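Workshop Tips: Living With a Two-Armed Bench Cell

Posted 20/05/2018 in Bench and Workshop

These tips come from the small assembly shop at Trorgate, where board games are packed and checked before they go out to the shops. Two robot arms now do part of the bench work that used to be done by hand. Most of what follows is housekeeping. It will be useful to any small workshop that has put an arm on a bench, or is thinking of it, and has people who must work next to it all day.

Before the arms arrived, one person sat at each bench and did everything: unfold the board, check the face for marks, set out the pieces, look for chips, put it all away again. It was steady work and hard on the neck. The job now is to load, watch, clear and write things down. You are on your feet more. Some people like this and some do not, so we swap over every 2 hours and that has settled most of the grumbling.

Clear the table first

Wipe the table top before the first run and again after lunch. Use a dry lint-free cloth. Dust and small bits of card show up badly on a dark surface and the camera can take a speck for a mark on the goods. Do not use spray polish. It leaves a shine, and a shine gives more trouble than the dust did.

Put your cloth back on its hook. A cloth left inside the cell stopped the Lobo line for most of a morning in October.
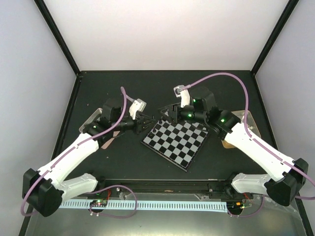 Set the board down by its edges and let go of it before you press the start button. If you are used to packing by hand you will want to straighten things at the last second. Break that habit early. Once the arms are live, your hands stay outside, and if something looks wrong you stop the run and then put it right.

Check the gripper fingers at the start of every shift. Look for wear on the tips and for anything stuck to them. A scrap of tape on one finger is enough to make a piece lean when it is put down.

Cables

Cables do more damage to a day's work than the arms do. Leave enough slack for the arm to reach its furthest point, and no more than that. Move the arm slowly through its full reach with the speed turned down and watch the cable the whole way. If it snags or pulls tight, re-tie it and do it again.

Use soft ties that can be undone. Hard plastic ties get pulled too tight and then have to be cut off with side cutters, close to a cable that is not cheap.

Keep loops off the floor. If you can catch one with your foot, it is too low.

Small parts

Keep loose parts in shallow trays, and keep the same trays in the same spots. It helps to mark the corners with a paint pen. People move things a little each time they wipe down, and over a week a little becomes a lot.

Do not heap parts up. Spread them out so that none is lying on top of another. This takes the loader an extra minute and saves several later on.

Count nothing by eye at the end of a shift. Weigh the tray, write the figure on the card and leave the card with the tray. 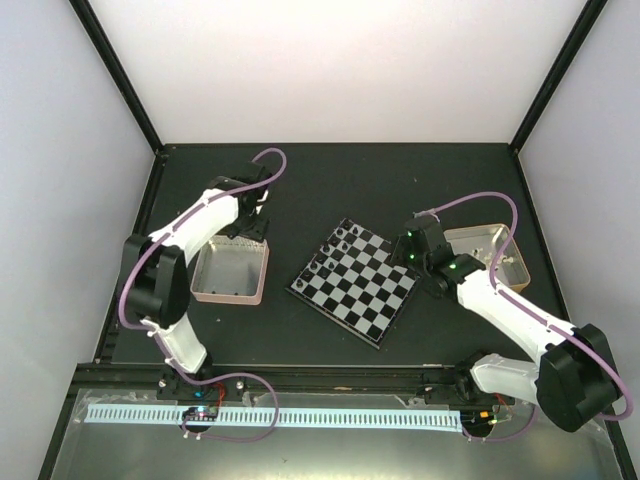

Chess sets need a little more care than draughts, as the pieces differ in height and the tall ones tip over if they are knocked. When you are setting up by hand for a test, stand the pieces in the middle of their squares. Felt bases should be checked for loose edges at the same time.

If a piece falls during a run, stop and pick it up. Do not leave it for the end. It will roll.

Writing things down

Every stop goes in the book, however short. Put the time, what you saw and what you did about it. Do not write "fault" on its own. The fitters from Gurkurum come over to look at the cells and they can only work from what is in the book. Our Nodham branch kept no book for the first few months and had the same loose screw looked at again and again.

The book has also been good for the people here. Packers who never had much say in how the bench was laid out now find that their notes get acted on. The height of the stop button and the place of the light switch were both changed after entries from the day shift.

Training new starters

Let a new starter pack by hand for a week before going near a cell. You cannot tell that a board has been folded the wrong way if you have never folded one. After that, give them 8 shifts alongside someone who knows the cell, and let them do the stopping and starting from the second day.

Spare finger pads and soft ties are in the grey cupboard by the door. When you take the last packet, put the empty one in the order box, stock number 1580.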